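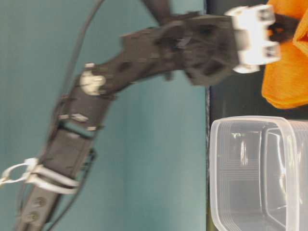 Dealer wants a $500 fee and an "inspection package" before I can buy out my own lease?

Posted by Jummai Isah
Jul 18, 2021
Leasing and Buyouts

Hi everybody, long-time reader, first time actually posting, so be gentle with me.

My lease is up at the end of next month and I've decided I want to keep the car. I didn't go in planning to. When I signed I figured I'd hand back the keys and get the newer one, but have you looked at a lot lately? There's nothing on it! The Dalel store out in Trarkwood, where I leased mine, has three rows of empty spaces and a sign saying they'd like to buy MY car. So I got out my lease contract, found the buyout price on the front page, looked up what cars like mine are selling for, and about fell out of my chair. My price is a whole lot lower than anything I could find for sale. Same year, same trim, more miles on them than mine.

So I called the dealership and told the nice young man I'd like to buy out my lease. He was very cheerful and said come on in. I took a long lunch and drove over, and it went downhill from there.

First he tried for a good while to talk me into turning it in. Then, when I said no thank you, he went off to talk to the manager and came back with a sheet of paper. The buyout price on it was the one from my contract, fine, but under that was a $500 "buyout processing fee," and then an inspection package, and then something called Gemidum, which as far as I could follow is a coating for the paint and the seats. I have had this car for three years. There is half a granola bar permanently living in the seats. I asked what the coating would be protecting at this point and he laughed, but he didn't take it off the sheet.

I asked if I had to pay all of that and he said it was "how the store does buyouts." I asked if I could just pay the leasing company directly (it's Okafor Auto Leasing, they're who I send my payment to) and he said everything has to go through the dealer. Then he told me the sheet was only good until the end of the day. I didn't sign anything. I did leave my phone number, which I regret, they have called me twice already.

So what I want to know is, is he right that it has to go through them? And is that fee a real thing or did he make it up? My contract does mention a "purchase option fee" but it's a much smaller amount, and it doesn't say a word about inspections. I don't have the cash sitting around to pay for the whole car, so I'd need a loan, if that changes anything.

Thank you in advance, my sister says I should just pay it and be done, but it's really bugging me.

Salamatu Afolabi
Moderator

Oh boy, Jummai, you've got good instincts and I'm so glad you didn't sign! I went through nearly the same thing with my last lease (different brand, same cheerful young man, I swear) and ended up buying the car without the dealer doing anything but wave at me. I'm not a lawyer, I'm a person who reads her paperwork with a highlighter, so check all of this against your own contract. Rules aren't the same from one state to the next either.

Start with the contract

Flip to the part about buying the vehicle at the end of the lease. It may be called "purchase option" or "end of term purchase." You want to see who you're buying it from. In a lot of leases the dealer sold the car to the leasing company the same day you drove it home, and the leasing company has owned it ever since. The dealer is just the place where you signed. If yours says you can buy the vehicle from the lessor, and the lessor is Okafor, then that's who you need to talk to.

Some leasing companies really do send everybody back through a dealer, though, and some states make it hard for them to do it any other way. So he might not be fibbing. He might also be repeating what somebody told him his first week.

While you've got it open, read the part about fees. The purchase option fee in there is one you agreed to when you signed, so expect to pay it. A "buyout processing fee" that isn't in the contract is something the store came up with. Dealers can often charge a documentation fee for doing the title work, and that can be legitimate, but ask them to show you what it's for in writing and see if it has a name you recognize.

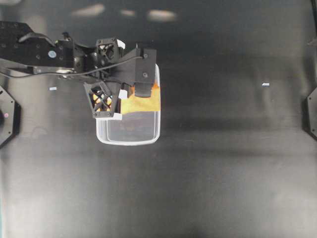 Call the leasing company yourself

Don't use the number the dealer gives you, use the one on your statement. Ask for the lease-end department, the regular payment line will only read you your balance. I'd have a pen and ask these:

Can I buy my car directly from you at lease end, or does it have to go through a dealer?

If it has to be a dealer, can it be any dealer in the brand or only the one I leased from?

Will you send me a payoff letter, and how long is the amount good for?

Does the payoff include sales tax, or do I pay that when I register it?

Do you require an inspection if I'm keeping the car?

That last one made me laugh when I asked mine, the lady said "why would we inspect it, you're buying it." There are places where the state wants a safety or emissions check before you can title it in your name, so look at your state's motor vehicle website too. But that's a quick trip to an inspection station and it isn't a package.

Write down the name of whoever you talk to and the date. I do mine on the back of the envelope the statement came in and then I can never find the envelope, so maybe do better than me.

Getting the loan

You do need to start on this soon! A lease buyout loan is a normal product but not every bank does them, and some of them look at you funny when you ask. I'd try a credit union first. They'll want the payoff letter, your registration, proof of insurance, the mileage, and a copy of the lease. Mine took seven days from when I applied to when the check went out, and most of that was me hunting for the registration.

The dealer will offer to do the loan for you too. You can let them quote you, no harm in it, but have the credit union's rate in your pocket before you sit down. And ask to see the total price of the car and the rate as separate things. It is very easy to get talked into a comfortable monthly payment with a coating hiding in it.
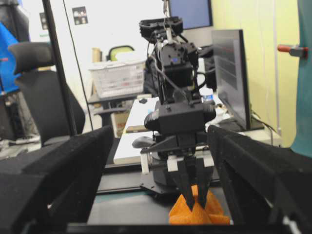 If Okafor does tell you it has to be a dealer, call around. I ended up getting prices from a store over 70 miles away and they only wanted the regular documentation fee, no extras at all, and they told me so in an email. I never had to drive out there in the end, but I would have. Ask every one of them for the out-the-door number in writing, and tell them up front that you don't want any add-ons. If they won't put it in an email, that's your answer on that store.

As for the sheet being good only until the end of the day, pfft. Your buyout price is printed in your contract and it stays put until your lease is over. The only clock that matters is the one on your lease, so do find out the exact last day and how much notice Okafor wants. If the paperwork is dragging, ask them about a short extension. Many will do it month to month and you just keep making the payment.

And if they've told you in writing that you must buy the coating to get the car, keep that piece of paper. Your state's attorney general has a consumer complaint form and that's the sort of thing it's for. Did you get to take the sheet home?

trarkwood_commuter

just pay the 500 and move on, you're still way ahead with what used cars are going for. i wouldn't pay for the paint stuff though. i had it put on my truck and it beaded up nice for one winter and after that it was the same as anybody's truck

also the dalel store does better on the phone than in person imo. ask for the finance office and not sales

Comments

Jummai Isah
Thank you both so much!! Salamatu, I did take the sheet home, he didn't look thrilled about it. Everything's on one line each with no explanation, and "Gemidum" is already checked. I dug out the contract after supper and it says I can buy it "from Lessor," and Lessor is Okafor, so I'm calling them first thing tomorrow on my break. My credit union's website does list lease buyouts, too, way down at the bottom under boats.

Salamatu Afolabi
Under boats, ha! OK that's very promising. Ask them if they need the payoff letter made out any special way before you have Okafor send it, mine had to be redone. And do the tax question, people forget the tax and then it's a nasty surprise at the counter.

Jummai Isah
Will do. And commuter, I hear you on being ahead either way, my sister said the exact same thing. I just don't want to hand it over if I don't have to. I'll post back when I know what Okafor says.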